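Legal Analyst, Education and Civil Rights (Fixed Term)

Velteo tracks court rulings on student privacy and equal access in 548 public school districts. We are hiring one analyst, 30 hours a week, starting in August.
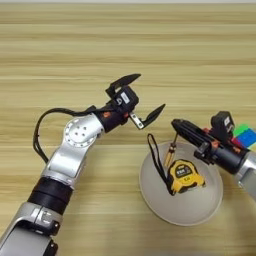

Duties: read new opinions and consent decrees, code them by claim and remedy, and write summaries of up to 1000 words. Injunctions are logged the day they issue – appeals are tracked separately.

Required: a law degree or paralegal certificate, and 2 years of work with federal dockets.

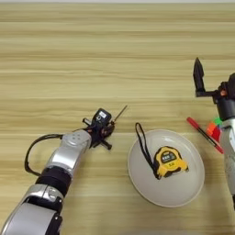

Robotic hand with a small screwdriver.

Send a resume and one writing sample to Agnes Blomqvist, Research Office. Remote work is possible.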